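Vetance 소형물품 분류 보조 셀
제품 안내 > 포장·반품 작업 > Vetance

Vetance는 반품 창고에서 나오는 자잘한 물건, 그러니까 충전기와 어댑터와 정체를 묻고 싶지 않은 캐릭터 소품을 집어서 바구니에 나눠 담는 장비입니다. 카탈로그에는 "인력을 고부가가치 업무로 전환"한다고 적혀 있습니다. Nestora 반품실에서 그 고부가가치 업무가 무엇이었는지는 아래에 적었습니다.

기본 구성
그리퍼 2대, 제어함, 비상정지 버튼, 한국어 설명서. 바구니는 별매입니다. 구멍 뚫린 플라스틱 빨래 바구니면 충분하니 굳이 저희에게서 사지 않으셔도 됩니다. 영업팀은 이 문장을 싫어합니다.

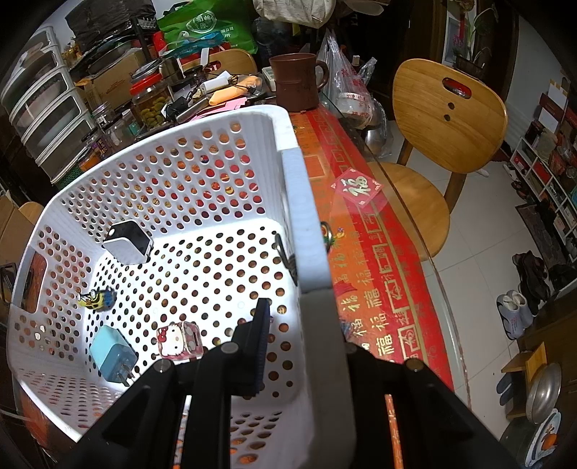
도입 전 Nestora에서는 여섯 명이 반품 상자를 뜯고, 물건을 꺼내고, 색과 모양을 보고 나눴습니다. 도입 후에도 여섯 명입니다. 상자를 뜯는 일은 여전히 사람이 합니다. 테이프 앞에서는 Vetance도 겸손해집니다. 달라진 것은 오후입니다. 예전에는 점심 이후 내내 같은 자리에서 같은 손목을 썼는데, 지금은 두 명씩 돌아가며 셀을 지켜보고 나머지는 불량 판정과 고객 회신을 맡습니다. 고객 회신이 손목보다 덜 아픈지는 의견이 갈립니다.

현장 교육을 맡은 Cluvmont의 Ans Goossens는 첫 주에 이런 메모를 남겼습니다. "작업자들이 로봇보다 빠르다는 걸 증명하려고 한다. 이긴다. 그리고 네 시쯤 지친다."

손끝 패드
표면에 골이 있는 교체형 패드입니다. 모서리를 깎은 어댑터처럼 잡기 애매한 물건에 맞춰 골랐습니다. 1,000시간마다 교체를 권합니다. 더 쓰셔도 당장 큰일은 없지만, 바닥에서 충전기를 줍는 업무가 새로 생깁니다.

작업대
전용 작업대를 요구하지 않습니다. 꽃무늬 식탁보도 괜찮습니다. 다만 무늬가 화려하면 초기 인식 설정을 한 번 더 해 주십시오. 작업대 한쪽에 반찬통을 두는 문제는 각 사업장의 노사 협의에 맡깁니다.

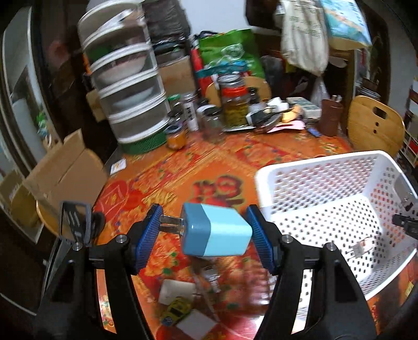 Vandenberghe 자동화 설비 카탈로그 | 6쪽

근무표에 관한 참고
셀을 들이면 근무표부터 고치게 됩니다. 누가 지켜볼지, 멈췄을 때 누가 다시 켤지, 그동안 멈춘 시간은 누구의 실적으로 잡을지 미리 정해 두십시오. Nestora는 마지막 항목을 빠뜨렸다가 12월 성수기에 회의를 여러 번 했습니다. 지금은 정지 시간을 설비 항목으로 따로 적습니다.

지원하지 않는 것
- 액체가 든 용기
- 엉킨 케이블 풀기(사람도 싫어합니다)
- 야간 무인 운전

문의
설치 상담은 Vandenberghe 설비영업부, 작업자 교육은 Cluvmont에서 받습니다. 교육에는 실제로 셀 옆에서 일할 분이 오셔야 합니다. 팀장님만 오시면 팀장님이 운전하시게 됩니다.

최종 수정 2026년 8월 7일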